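Brirnley Building Users' Group
Minutes of the meeting held 2/24/20

Chair: Selorm Fiadzo

1. Previous minutes
The January minutes were approved with one correction. Under item 4, the riser serving the north stair should read "dry riser," as on the Pallstead drawings.

2. Water supply and pressure
Static pressure at the main inlet remains below the level stated in the lease. Vutier has replaced the pressure-reducing valve and will log readings at the inlet and at the top-floor kitchen for seven days. The old valve has been retained for inspection. 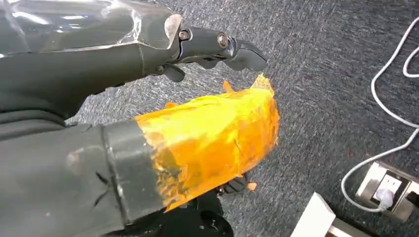 The booster pump was not tested. Testing needs the water off on all floors, and tenants are to have three working days' notice. The chair will agree a date with Vutier and circulate it by email.

3. Storage tank
The group reviewed two options for the roof tank: a 1000-gallon replacement on the existing frame, or a 2000-gallon tank on a new one. The larger tank would require a structural check of the roof slab — not included in the current quote.
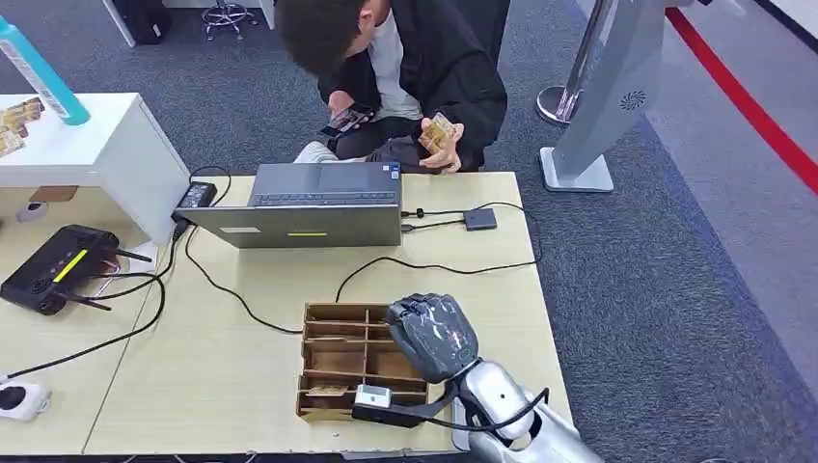 Trịnh asked whether the existing frame had been checked for corrosion at the base plates, and said that the smaller tank should not be approved until it had. The point was accepted. Vutier to inspect and report in writing.

4. Metering
Submeters for the ground-floor units have been delivered but not fitted. The isolation valves on two of the branches do not close fully and must be replaced first.

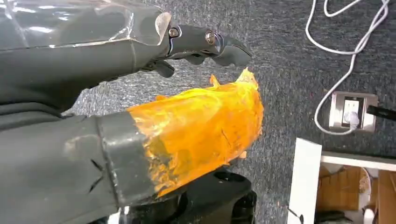 Cost of the valves to be charged to the common account. Billing by floor area continues until every submeter is in service; no back-adjustment will be made for the interim period.

5. Drainage
The gully at the loading door was cleared. Standing water was reported again after the last heavy rain, and a camera survey of the run to the street connection was approved.
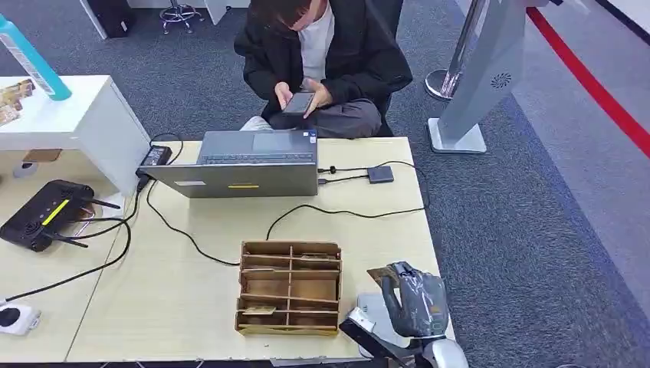 Pallstead holds the only drainage plan showing the 150 mm line and will be asked for a copy before the survey is booked.

6. Actions
Fiadzo: shutdown date; request to Pallstead.
Vutier: pressure log; frame inspection; quote for isolation valves.
Trịnh: revised wording for the lease query on inlet pressure.

7. Next meeting
To be set on receipt of the frame report.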